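Gravent Simulated Grasp Benchmark
Research license, single seat
Item 453

Gravent tests grasp planners on cluttered tabletops in simulation. Each trial loads a room, a table and a set of household objects, then scores the planner on reach, contact and lift. The arm model is a Franka Emika with a parallel gripper.

Method: the planner gets one depth view and returns a ranked list of grasps. The top 2 are run. Object poses are redrawn between trials.

Result: the Brotum planner, trained only on rendered scenes, lifted the target in 70 percent of trials. The baseline reached 60 percent. Most failures were on thin, flat objects.

Includes scene files, scoring scripts and logs.
Contact: Colin Bunting, Livstead
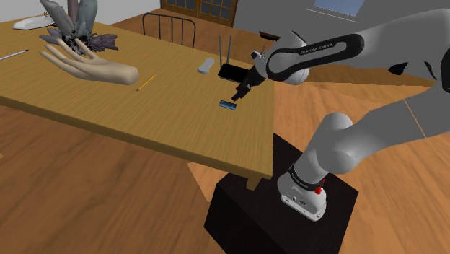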